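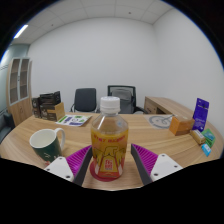

Can members of Jevodar still log in with their old passwords?
Members need to set a new one. The dating site reset every password on June 9, and the old ones no longer work.

Jun 10, 2021

Jevodar, the dating site run by Lametti, has changed the way it checks new profiles and has asked all members to confirm their email address before they send another message. The change follows a review that began in March, when the company received 722 reports of copied profile photos in a single month.

Under the new rules, a profile stays hidden from search until a member of staff has looked at it. The check takes up to 18 hours. Members who already have a profile can keep browsing in the meantime, but messages are held until the email address is confirmed.

"We had a system that let people post first and get checked later," said Lorraine Sugden, who manages member services at Lametti. "Most people were fine with it. The ones who weren't had good reason to complain."

The company removed 1,811 profiles during the review. Most had not been opened by their owners in over a year, Sugden said, and 158 were taken down for using someone else's pictures. Owners of the unused profiles were sent two emails before anything was deleted. They can ask for their text and photos back until the end of the summer.

The site will also stop showing a member's town by default. Profiles will list a region, and the member can choose to add the town. Age will still be shown, and so will the "looking for" line that appears under each name.

Daithí Noonan, a software developer who worked on the update, said the town setting was the most requested change among women on the site. It was held up for several weeks by a fault in the map search, which kept placing people from small towns in the wrong region – in a few cases on the wrong coast. The fault was fixed last week.
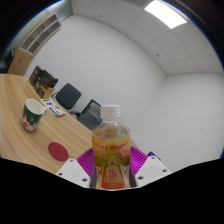

A bottled drink with a white screw cap.

Paid members will see no change in price. Anyone whose subscription ran out while messages were on hold will have the lost days added back, and does not need to write in. Free members keep the same daily message limit as before.

Not everyone is pleased. Declan Coughlan, who has used Jevodar for three years, said the wait for approval applies to edits as well as to new profiles. "I changed one word in my profile and it was gone until the next morning," he said. Sugden said small text edits will be exempt by the end of the month, though new photos will still be checked each time.

Wikham, a smaller dating site also owned by Lametti, will move to the same system later in the year. The two sites will keep separate member lists, and a profile on one will not appear on the other.

Members who did not get the confirmation email should look in their spam folder first, then use the "Send again" link on the login page. The link works once an hour. Those who no longer have access to the address they signed up with can write to member services from a new one, giving their user name and the month they joined. Replies are taking two to three days.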